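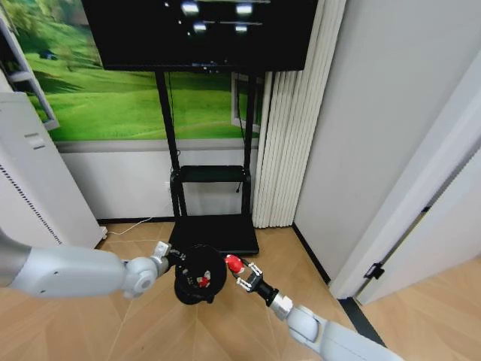 Last modified: Sunday, 4:12 pm

Right gripper lets go early on soft things

Hi all, our two-arm setup (running Stetsiuk) is driving me a little batty. The left side will hold a cap all day long, bless it, but the right one opens with no command and logs fault 97.

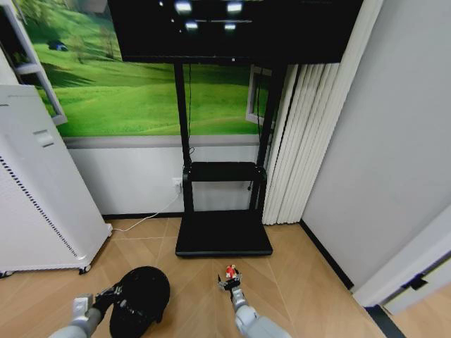 It started in October, and I'd hate for it to drop something heavier on a foot!

Marit Fagerlund

Hit the stop before you reach in, please! Then reseat the wrist plug. My 97s were a loose pin, and it took me 4 evenings to find it.
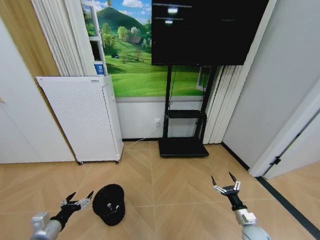

Both grippers open, cap on the floor

Clisteck

Try lowering the grip force maybe?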